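How to Raise the Flag and Lead the Anthem at a Community Event

April | By Sebastian Sandu, Beltorstead Civic Protocol Office

Organizers should confirm the order of ceremony with the Munteanu Hall office before guests arrive.

Step 1. Check that the flag is clean, undamaged and the right way up. Raise it briskly.
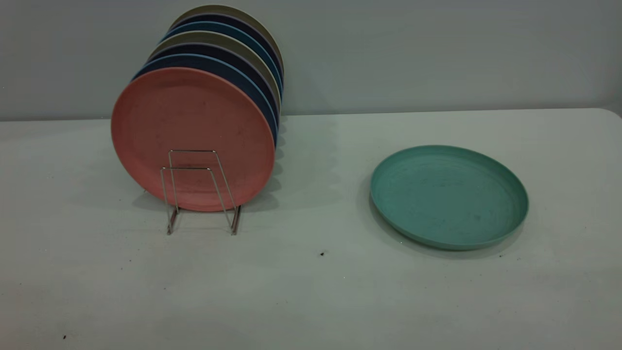
Step 2. Invite guests to stand, if they are able. Standing is customary – it is not compulsory, and no guest should be questioned for remaining seated.

Step 3. Begin the anthem once the flag is at the top of the mast. For gatherings over 100 people, use a microphone.

We use cookies to improve this site. Accept | Settings

Comments (2)

Clunine Scouts: Does this apply at half-mast?

S. Sandu: Yes. Raise it fully first, then lower it.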